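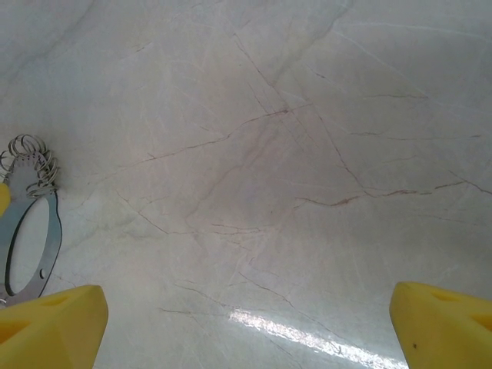
Slide 1. Gripper fingers at the marble surface, with metal plate and wire rings at left.

Speaker notes: opening address, robotics demonstration and open day
8 October 2018

Good morning, and welcome. On behalf of Tendar, I would like to thank our guests for making the journey to the Ballau building, and our colleagues from Lillent for their assistance with the program.

My name is Corina Husar. I will speak for 17 minutes, after which Bianca Bratu will lead the first group through to the demonstration area. Please hold questions on individual machines until you are with Bianca, as she is far better placed to answer them.

(Pause. Check that the rear rows can hear.)

The purpose of the open day is to show the handling of small metal items at close quarters. Visitors often expect large machinery and heavy loads. Our work is with things that would fit in a coat pocket: rings, springs, flat plates, clips. Items of this kind lie flat, catch on one another and offer very little for a gripper to take hold of. A shiny tabletop adds to the difficulty, as reflected light can hide the detail beneath it.

(Next slide.)
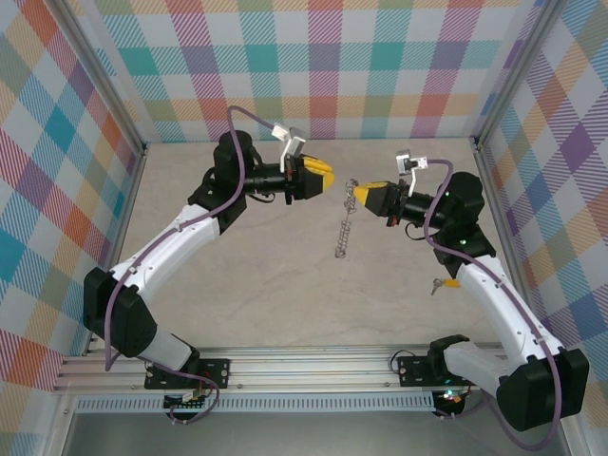
Small Parts Handling Group, Symonenko Centre

The two arms work towards a shared area in the centre of the table. On this slide the item between them is a coiled metal spring with a hooked end. Please note the yellow fingertips, which are closed on both grippers. I will refer to them again when we come to grip and release.

A spring is a useful test piece. It can roll, it can stretch, and it does not always keep the shape in which it was put down. An approach that suits a rigid plate may serve poorly here, and the operator must decide which part of the spring to take first.

(If time is short, omit the next paragraph.)

Our records for the current program cover 1,744 handling attempts, of which 494 involved springs. A full account will be presented at the November meeting, and I would ask that the figures not be quoted before then.

Visitors will be taken through in 3 groups. While in the demonstration area, please remain behind the marked line and do not reach over the table at any time. Bags and coats may be left in this room, which will be locked during the visit.

(Invite Bianca to stand.)

Bianca will now call the first group. Those waiting are welcome to look over the printed material at the side table, and I will stay here to take general questions about the program.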